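Call for Participants: Household Manipulation Project, Spring Term
Thambiah College of Technology, Zokadgate Campus

Applications are invited from enrolled students for places on the Household Manipulation Project, run by the Robotics Teaching Laboratory at the Zokadgate campus. The project forms part of the College's preparation for the Menelon Student Challenge, in which student teams enter a robot arm for a series of ordinary domestic tasks.

The project is open to second-year and third-year students of any department. Previous experience with robots is not required. Applicants from design, psychology and health sciences are encouraged to apply alongside those from engineering and computing.

Work to be undertaken

Participants will operate a robot arm by remote control and record attempts at a set list of tasks. These include opening and closing drawers, placing items in a drawer or taking them out, and moving cans, bowls and sponges between marked positions. The recordings will be used by the software group to train the controller entered in the Challenge. Each participant is expected to complete 200 accepted recordings over the term. An attempt in which an item is dropped may still be accepted, provided that it is labelled correctly. 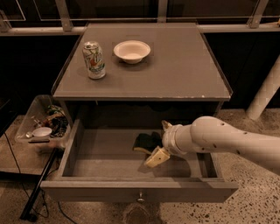 Participants will also be responsible for resetting the work area between attempts, for keeping the written log up to date and for reporting faults to the duty supervisor. Those with an interest in programming may ask to join the software group once they have finished their first month of recording. Such requests will be considered individually, and a transfer cannot be guaranteed.

Time commitment

The total commitment is 40 hours, normally arranged as two sessions a week. Sessions are held in Room 341, Sedano Building, in the late afternoon and early evening. Participants must attend the safety induction before their first session. Anyone who misses the induction will be offered one further date, after which the place will be passed to the next applicant on the waiting list.

Payment and credit

Participants who complete the full programme will receive a bursary of £540, paid in two equal parts, at the middle and end of term. Students taking the module Practical Robotics may instead count the work towards their laboratory requirement. The bursary and the module credit may not both be claimed for the same hours.

Requirements

Applicants should be able to stand or sit at a control station for up to an hour at a time, with breaks. The height of the station can be adjusted, and other changes can be made on request. Applicants should be patient with repeated work and willing to follow written procedures closely. Good spoken English is needed for working with a partner during sessions.

How to apply

Please send a short statement (one page at most) and a note of your weekly timetable to the Robotics Teaching Laboratory office, Sedano Building. The statement should explain why you wish to take part and mention any work you have done as a member of a team. References are not needed at this stage.

Applications open on January 1, 2024 and will be considered in the order in which they arrive. Shortlisted applicants will be invited to a short practical trial with the arm before the end of the month. Enquiries about access arrangements may be made in confidence to the laboratory office at any time.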